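About Us

Grirkwood looks after hand-held grippers and the benches they work on. Started in May by Toshio Onishi, who still does most of the bench work himself. Small shop, 2 people on a busy day. Setup, upkeep, repair. We dont sell new machines.

Most of what comes in is the Meteron pair, left and right, used on cloth. Towels mainly. Cloth is rough on a gripper, lint gets everywhere. 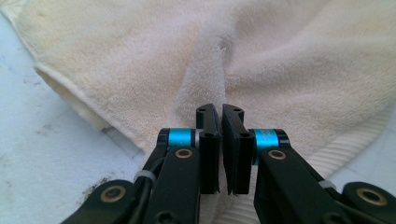
Upkeep starts with the joints. Wipe down, check for play, then pads. Pads should sit parallel with a thin gap, screws snug, no wobble. After that cables, and we're fussy here: run along the outside of the arm, white tie to hold it, never across the blue spacers. Brass bushings get looked at every visit. If one is worn we swap both sides, same day if the part is on the shelf. Every gripper gets a card, every job goes on the card. Card 1,303 went out last week.

Bench setup is its own job. Mat flat, table square, corners taped so it goes back were it was. Then a full test with a real towel, 10 folds left hand first, 10 right hand first. Anything sticks, it goes back apart.
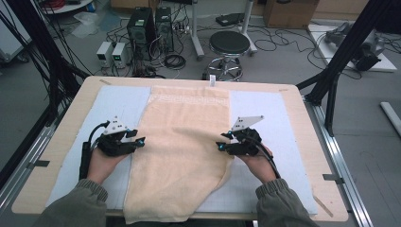
How often should a pair be serviced?

Every 10 weeks if you work with cloth all day. Sooner if the fingers start closing uneven or you feel grit in the handle. Send both, even if only one is acting up.

Drop-off is at the Yeo building, side door. Pickup same place. For repairs on site we cover Brarnevance and the towns next to it, call first.

Page updated September 8, 2026.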